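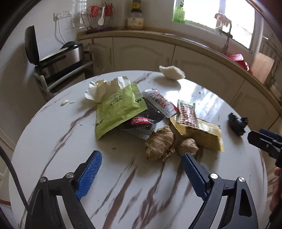

Figure 1. Hand-held gripper over the table-clearing task: food wrappers, ginger and small scraps, with the bin behind.

Equipment Plan for the Table-Clearing Project
Student project report, Part B: purchasing and budget
Last updated: 2018-04-10

1. What we need to buy

Our project is about clearing kitchen waste from a table with a two-finger gripper. Part A covered the task itself. This part covers what we have to buy, what we can borrow, and what should wait until the next funding round in June.

The department gave us 700 dollars for the whole project. That has to pay for grippers, spare pads, cables and anything that breaks. It does not cover a robot arm, so all of the work in this report uses hand-held grippers. The arm belongs to the Skullau lab and we can book it later without charge.

2. Grippers

We compared two options. The first was the ready-made Jivby gripper, which comes assembled with pads and a cable. The second was to print the arms ourselves and buy only the screws, pads and electronics. Printing is cheaper on paper, but the shared printer has a long queue and our first printed arm cracked at the pivot. We would also have to design our own cable mount.

We decided on two Jivby grippers. One would have been enough for simple picks, but a second one lets the operator hold a wrapper with one hand and pull something off it with the other. They take up most of the budget, and we think it is the right place to spend it.

3. Pads

The pads are the part we expect to replace most often. We chose the ribbed blue ones. The smooth pads we borrowed from the Wan workshop were fine on solid items such as ginger root, but they slid on thin plastic and foil. The ribs catch a folded edge better.

Small pieces are still a problem. Garlic scraps are hard to pick up with a wide pad, and a flake lying flat on a smooth tabletop is the worst case. We looked at narrow tips for this and did not order them – they would need a different mount, and we would rather test the standard pads properly first.

Planned order: 5 spare pad sets. If they wear more slowly than we expect, the extra sets go back into the department store.

4. Cables

The cable is thick and fairly stiff. It pulls on the wrist when the operator reaches to the far side of a table, and it can drag across light items. A longer cable would help with the first problem and probably make the second one worse. We are asking for one longer cable to try, plus a pack of clips to keep the slack off the tabletop.

5. Things we are not buying

Table and bin: we work in a normal kitchen, so these cost nothing.
Test items: used packaging and vegetable scraps, also free. Fresh ginger and garlic come out of our own grocery money.
Lighting: daylight from a window leaves bright reflections on a shiny tabletop. A blind or a lamp may be needed, but we can borrow both.
Software: the Sultetero logging program is free for student use.

6. Order of purchase

The grippers come first, because delivery takes 5 weeks. Pads and clips go in the same order to save on shipping. The longer cable is ordered after the first full week of trials, when we know what length to ask for. Whatever is left is held back for repairs.

For the June round we plan to request money for the narrow tips and a proper storage case. The quote for the case has not come back yet.

2 comments
5 shares

Related reports
Table-Clearing Project, Part A: Choosing the Task
Printed Gripper Arms: Notes on Cracking at the Pivot
Booking the Skullau Arm: A Short Guide for Student Teams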